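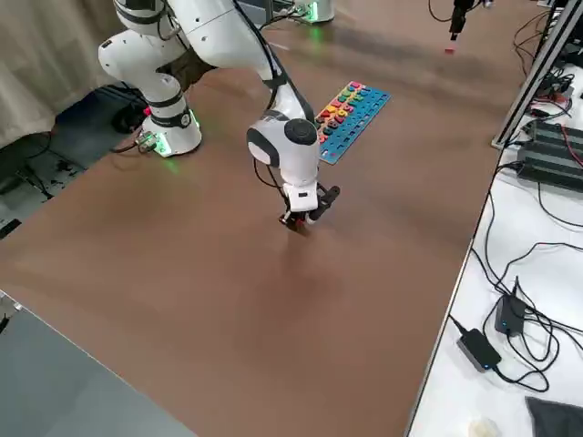
Two arms, one letter-and-number puzzle. The near gripper is just above the table, the board is behind the wrist.

1/ We've been teaching the pair of arms to do a kids' puzzle by remote control. A few people asked how the teaching part works day to day, so I'm writing it down while I wait for files to copy.

2/ The basic unit is an episode. One person drives, the arms do the task once from start to finish, and everything gets recorded: joint positions, gripper opening, video. Then you reset the table and do it again.

3/ We're at 1,651 episodes on this task as of this morning. That number includes the bad ones. We keep those in a separate folder and don't train on them.

4/ The driving is done with a pair of small hand-held arms with the same joint layout as the big ones. You move the small arm, the big arm copies it. We call our setup Enell, after the street the old shop was on. Everyone here says "on Enell" the way you'd say "on the phone."

5/ Before that we tried hand guiding, where you grab the arm and push it through the motion. Fine for a reach. Bad for a puzzle. Your own hands end up in the video right where the piece is, and the motion comes out jerky because you're fighting the weight of the wrist.

6/ We still use hand guiding for one thing, setting the start pose at the beginning of a session. It takes a minute and saves typing in angles.

7/ Why a puzzle: the slots are shallow and the shapes are all different. If you're a little off, the piece sits on the edge of the slot and stays there. You have to nudge it or turn it. That nudge is the part we want the model to learn, and it's very hard to write as a rule.

8/ Letters and numbers are also a good mix of easy and annoying. An O is forgiving. An S isn't. A 6 will go in upside down as a 9 in your head and then it won't go in on the table.

9/ The thing that took me longest to learn as a driver was to slow down before contact and not during it. If you brake when you're already touching, the recording has a little bounce in it. The model copies the bounce.

10/ Second thing was to stop correcting so much. New drivers hover. They come down, go back up, shift over, come down again. It looks careful, but you get an arm that learned to hover.

11/ Third was to look at the table and stay off the monitor. The monitor has a small delay. You don't notice it until you go back over your own episodes and see that every grasp is late by the same amount.

12/ You can't feel anything through the small arms, by the way. No force comes back. You judge the grip by watching the piece. If it tilts, you've got a corner.

13/ Someone asked if we put the board in the same spot every time. No. We move it and turn it between episodes, and pieces get moved too. When we kept it square to the table for the first batch, the policy fell apart as soon as the board was bumped.

14/ We threw out that whole first batch. It hurt a bit. There were 17 hours in it, counting resets.

15/ Resets are most of the job. Driving one piece is quick. Getting the table back to a fair start is slow, and if you get lazy you put the pieces back in the same places without knowing it. We now have a script named Eze that prints a random layout, and you follow the printout even if it looks silly.

16/ On using both arms: one holds or passes, the other places. Passing is much harder to show than placing. Both grippers have a piece in common for a moment and if you open the first one too soon it drops, too late and you pull. We record passes as their own episodes now.

17/ Sessions are capped at 2 hours per driver. I used to think that was too short. Then I sorted my own episodes by time of day and the ones near the end were clearly worse – longer paths, more missed grasps.

18/ Somebody will ask about the pieces. The set we bought is sold as Trutilwood. I like wooden ones for this. The thin foam kind bends when you pinch it and that's a different task.

19/ How good is the policy? On single placements from a fair start it does well with round shapes and so-so with anything that has a thin arm on it. It's weak at recovery. If the piece lands half in, it often lets go anyway and moves on to the next one.

20/ So the plan for Saturday is recovery episodes only. You start with a piece already sitting wrong, and show the fix. 6 starting mistakes, the same list for every driver, random board angle.

21/ I'd expected to need a lot more of these than normal episodes. The people at Cindance, who do a similar job with bottle caps, told us a small share went a long way for them. We'll see if that holds with puzzle pieces.

22/ Replying to a question I got twice: yes, you can learn to drive in an afternoon. Getting to where your episodes are worth keeping took me most of January. Left hand was the slow one.

23/ And no, I don't label every frame. Each episode gets a short line of text ("place the green letter") and a pass or fail. If I can't decide between pass and fail, it's a fail.

24/ Files are done copying. Back to resets. I'll add to this thread after the recovery session, with the failures included.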